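Plurnum Opens Sison Supper Hall, a Shared Table for Neighbors Who Would Like Some Company

WANA, 2026-04-05

Plurnum, the neighborhood meals group that began in Elsie Harawira's garage with a borrowed rice cooker and a good deal of optimism, is very happy to announce the opening of Sison Supper Hall, where anyone in town can sit down to a home-cooked dinner six nights a month and pay whatever suits them.

The hall takes up the ground floor of the old Hotuvier shoe store, which had stood dark for years and which many of us still remember for its squeaky stairs (they still squeak, and we have grown fond of them). Over the winter, 568 households answered our letter asking what they missed most, and again and again they wrote back that they missed eating with other people.

"My mother fed half the street, and I never once heard her ask who was coming," said Elsie Harawira, founder of Plurnum. "I would love for us to get back to a little of that."

Thanakorn Inthanon will run the kitchen, with Melahat Taşdemir baking the bread and, if we can talk her into it, her walnut cake as well.

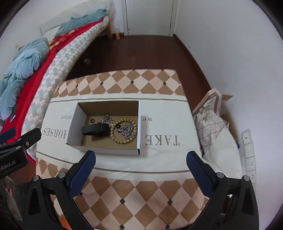
Dinner is served from 6 p.m., and children are welcome at every sitting. Plurnum hopes to serve 500 meals by the end of June, and gifts of dry goods, serving bowls and spare evenings are all gladly taken at the front door.

Media contact: Bahman Mahmoudi, Plurnum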